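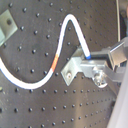
Cable Month at the Bench: a small gallery

Hi again! This page has been sitting half-finished since July, and Solange Bailly keeps asking me when she can send people the link, so I'm putting it up as it is. It's the cable part of Larkon, our project on teaching an arm to handle floppy things by showing it lots and lots of examples. If you came over from the Lastlow page (the one with the folded towels), same arm, same crew, much more annoying material.

The picture at the top is the wrist view, so you're looking at what the learning system gets to look at. White cable, blue tip in the jaws, and that big arch up the middle of the breadboard. I love this one. Click it for the large version, where you can see the little bright rims on the threaded holes.

A few lines to go with it:

The orange-red band. Best thing in the whole view if you're trying to work out which bit of cable is which! White cable is pretty much the same all the way along, and when I'm going through episodes late in the afternoon I find the band first and work outward from there. Elaine Falcão says she does the opposite and starts from the blue end. We've agreed to disagree.

The shape. We call a big bend like that a "camel" in the notes, and a U next to it is a "bowl," so this one is filed under bowl-camel (Martim Cardoso's naming, complaints to him please). Shapes matter to us a lot. The first batch we gathered had way too many nearly straight cables in it, and the model got very good at nearly straight cables and hopeless at everything else. Now whoever is driving has to start each episode from a shape on the list, and the list is long.

The smudges. Yes, the board is a bit dusty, and I've stopped wiping it down before every session. Adwoa Antwi and I argued over this for a whole lunch. She wanted a clean board so the pictures would match from one batch to the next, I wanted some mess in there, and in the end we did half and half.

Where we are with the numbers: 391 episodes recorded, 324 kept. The rest went out for boring reasons, mostly drops, plus a bunch where the driver forgot to press stop and we got a long recording of an arm doing nothing at all. Suleiman Nwachukwu checked every single one by eye and I owe him a very nice dinner.

An episode is one person driving the arm through one go at the job, start to finish, and we save the pictures along with the arm's movements. We swap drivers after 8 episodes. Any longer and you get sloppy, and then the system learns your sloppiness, which I can report is a humbling thing to watch played back to you.

Next up is two cables at once, and I'm already dreading the knots. If you've got a cable shape you'd like to see on the list, send me a sketch (pen on a napkin is fine). The towels are still up on the Lastlow page if you missed them.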